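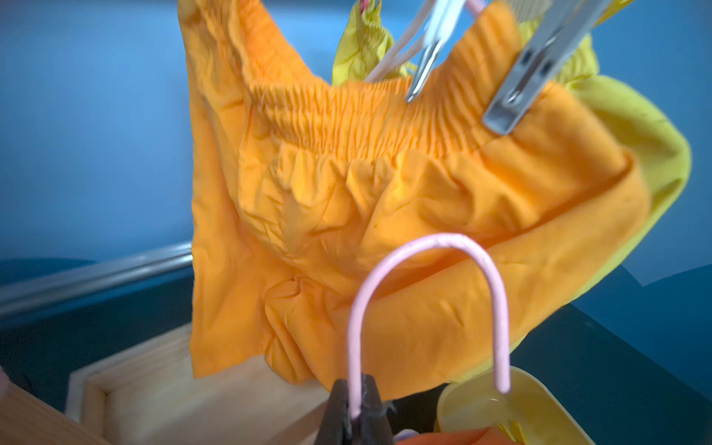 锚系温盐链数据处理记录（连帖，共21条）

1/
四月回收的那套锚系，数据整理到一半，先把处理流程写出来。站位在陆坡中段，水深2757米，布放337天。上面挂了温盐深记录仪、单点海流计和一台上视声学多普勒剖面仪。下面只讲温盐，海流另开一串。

2/
先说命名。锚系编号按项目内部的叫法是Selumano，采集端的记录软件叫Gandico，后处理脚本包叫Zumonar。三个名字在元数据里都会出现，下载数据的人经常把Gandico的时间戳当成Zumonar的输出时间，两者不一样，见第5条。

3/
仪器布局：温盐深记录仪最浅一台设计深度220米，往下间距逐渐拉大，最深一台离海底不到百米。采样间隔统一为十分钟。压力传感器并非每台都有，没有压力的几台靠上下相邻仪器插值得到深度，插值方法在第9条。

4/
原始文件不做任何改动，十六进制原样存档，校验值单独放一个文本文件。以前有过直接在原始文件上删坏行的做法，后来想重算电导率时已经回不去了。现在规定：一切修改只发生在副本上，每一步生成新文件，文件头追加一行处理记录。

5/
时间。仪器内部时钟布放前对UTC校准，回收后通电再比一次，差值按线性漂移分摊到整个布放期。Gandico写入的是未校正的仪器时间，Zumonar写出的是校正后的时间。多数仪器的漂移小于一个采样间隔，但做内潮相位分析时仍然要改，不能省。

6/
有一台的漂移明显偏大，换电池仓时时钟可能被重置过。Rowena Quiambao的处理办法是拿相邻两台的温度序列做滑动互相关，取半日潮频带，看滞后随时间怎么变。结果是一次跳变，跳变之前和之后各自线性。跳变点已写进质控日志，跳变前后各一小时的数据标为“可疑”。

7/
入水和出水段的截取：以压力为准，没有压力的以电导率为准。阈值法之外必须人工看一遍曲线。锚块到底之后锚系还要摆动一段时间才稳定，我们多截掉两个小时。有人觉得浪费，十一个月的序列不差这两个小时。

8/
压力零点。布放前甲板读数和回收后甲板读数都扣掉当时气压，差值若在厂商给的年漂移范围内，按线性处理；超出范围的，整段压力降一级质量标志，并在备注里写明两端读数。这次有一台超出，已标。

9/
无压力仪器的深度插值：先用有压力的几台拟合缆形，再按缆长位置推算。直接在上下两台之间做线性插值，在平静期没有问题，强流期锚系倒伏，缆形是弯的，线性插值会把中间那台算浅。两种方法都跑过，最终版只用缆形拟合，参数文件随数据一起发布。

10/
倒伏事件。整个布放期里最上面那台下沉最厉害的一次发生在一次涡旋经过时，持续数日。这段时间固定深度上的温度序列其实混进了垂向位移。要做等深面分析的，请用已经插值到标准层的产品；要做频谱分析的，请自己决定要不要剔除这一段，标志位里有单独一位表示倒伏。

11/
电导率校正是最费时间的一步。布放前和回收后各做一次随船绞车对比：把记录仪绑在采水器架上，和船载温盐深一起下放，在几个温度梯度小的层次停留。停留时间要够长，记录仪的响应比船载的慢，停得太短，得到的差值里有一半是滞后。

12/
对比层次怎么选，Ragnvald Ljungberg和我意见不同。他倾向于只用深层，背景稳定，差值干净。我坚持至少保留一个中层点，用来看斜率。最后的折中：偏移量由深层点确定，斜率由全部点确定，但斜率偏离1不显著时强制取1。这次全部取1。

13/
瓶采盐度是另一条独立的线。水样在恒温室放置过夜后测定，每批开头和结尾各测一次标准海水。批内漂移超限的那一批重新测过，旧值保留，标志改为“不使用”。瓶样编号连续，最后一瓶编号3408。中间没有缺号，编号和采水深度的对应表已核对两遍，第二遍由Ebbe Midtbø独立完成。

14/
生物附着主要影响最浅一台。表现是盐度缓慢降低，随后某一天突然恢复，再缓慢降低。单看盐度很容易当成淡水信号。判断依据是温度和盐度的关系：真正的水团变化会沿着已知的温盐曲线走，附着引起的变化只动盐度，温度不跟。这一段没有做校正，只降标志。

15/
有人问为什么不校正。校正需要一个参照，而最浅一台上方没有别的仪器，下方最近的一台已经在跃层以下，两者之间没有稳定关系可用。硬校出来的数字看着光滑，误差说不清。宁可给用户一段带标志的原始盐度。

16/
尖峰剔除：先用滑动中值，窗口取一小时多一点，偏离超过阈值的点标出来，再人工确认。跃层附近阈值要放宽，那里内波引起的真实变化本来就很陡。自动程序在跃层那台标了一大批，人工看完后大部分改回“良好”。Alvar Lie写了一个小工具，把被标记的点和相邻仪器并排画出来，省了不少时间，已并入Zumonar。

17/
质量标志采用通用的一位数字方案，含义写在每个文件头里，不要求用户去查别的文档。插值得到的深度单独用一个标志，不和实测深度混用。缺测写填充值，不写零，不写空格。上一版有一台在填充值上做了平均，平均值看起来居然合理，隔了很久才发现。

18/
标准层产品：逐小时，垂向插值用保形分段三次，不外推。最浅一台以上、最深一台以下一律为缺测。收到过好几次请求，希望把表层补上，回答都一样：表层请用卫星或浮标资料，锚系产品里不会出现没有仪器的深度。

19/
文件格式为NetCDF，变量名遵循CF约定。盐度同时给实用盐度和绝对盐度，温度给原位温度和保守温度。密度不给，由用户按TEOS-10自己算，省得有人拿旧状态方程的结果来对，对不上再写信来问。

20/
尚未完成的：
溶解氧还没动，只有两台带氧传感器，其中一台的膜片在回收时已有破损，哪天破的还在查。
最深一台的温度和绞车对比有一个很小的固定差，Eskil Ekström在复查检定证书。
声学释放器的姿态记录还没有并入。
海流部分另开一串，磁偏角订正用的是布放期中点的值，细节到时再写。

21/
Zumonar的脚本和参数文件放在Piątek服务器的公共目录下，只读，每周三夜里同步一次。发现问题请直接提工单，附上仪器序列号和时间段，截图不用附。温盐部分的标志位表以后如有改动，会在这条下面续。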